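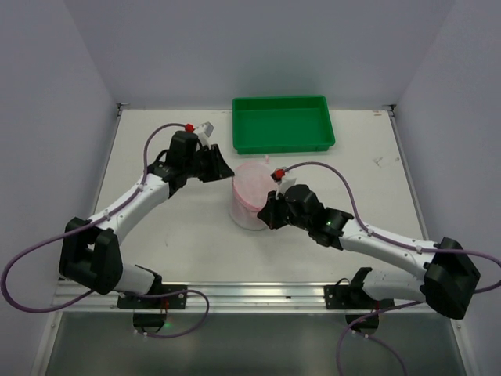

Figure 4.1 Both arms at the pink-topped container, with the green tray behind it. The purple cables are clipped to each forearm.

Chapter 4
Two Arms, One Table

By the end of Chapter 3 you had one arm bolted to a rail, waving at you whenever you pressed a key. Lovely! I left mine like that for a whole winter because I was so pleased with it. Then I tried to get it to open a jar, and the jar simply went round and round with the gripper. You need something to hold the other side, and that's how I ended up building the second arm.

Now, I did most of this at Medrano, the shared workshop where I rent a shelf and half a bench, but everything in the chapter can be done in a spare room if your table is solid. (Mine at home wasn't. I'll come back to that in 4.3, with some embarrassment.) The project got called Pania somewhere along the way and the name has stuck, so that's what you'll see at the top of the wiring sheets and in the settings files.

Have a good look at Figure 4.1 before you pick up a spanner. Both arms share a single grooved aluminium rail along the front of the table, each on its own black mounting plate. The grooves let you slide a plate sideways and try again, and believe me, you will try again. My first attempt had the arms so close together that the elbows knocked every time they folded. I moved one plate 12 mm, felt very clever, and they knocked again. In the end I gave up nudging and went for a gap of 200 mm more than I'd first drawn, and we got on much better after that.

Then there are the cables. Each arm has a camera on a bracket by the gripper, and the purple cable has to get from there back to the base without snagging on anything. I put 2 clips on each forearm and leave a big lazy loop at the elbow. It looks untidy, I know! Pull it tight, though, and the arm will tug its own plug out the first time it stretches. Fold the arm by hand with the power off and watch the loop all the way through.

The grey panels came last. I'd been working against a wall of shelves, and the cameras kept getting distracted by paint tins, so one Saturday I put up plain sides and a plain back, and the difference was enormous.

What you'll need for this chapter
Your finished arm from Chapter 3
Parts for a second arm, the same as the first
A second mounting plate and its bolts
Cable clips, and more of them than you think
A light plastic tray and a container you don't mind dropping

4.1 Marking out the rail
Start with the rail bare. Take your first arm off (sorry), wipe out the grooves and find the middle of the table with a tape measure. Put a pencil mark there and leave it, as we'll be measuring from it right through to the end of the chapter.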